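Garden club meeting, 30/05/2021, held on the porch at Goneck

I'm taking notes again, so forgive the wandering! We started with the rain barrels. Valtteri Laitinen wants two more by the lower beds, and I'm with him, after all that hauling we did in March. Agreed, and he'll ask at Kuleck for a price.

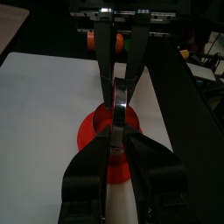

Then the tomatoes (this took forever). Pastor Street gardeners gave us 19 seedlings, and we went back and forth on whether they go in the long bed or get shared out. Long bed won, eight votes to two. I voted for sharing, and I'm still a little sore about it!

Rison gate: it sticks. Valtteri will bring his plane and take a bit off the bottom. Please lift it as you push until then, the hinge is hanging on by almost nothing.

We also talked about slugs, with a lot of feeling and no decision. Beer traps got the most support – I'll try a couple by the lettuce and tell everyone how it goes.

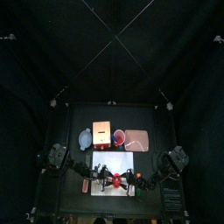
Who waters while the Laitinens are away?

I do the mornings, and the evenings go by the list on the shed door, so put your name down before you leave.

Plant swap is moved to the next meeting. Bring pots, please, we're short of the small ones.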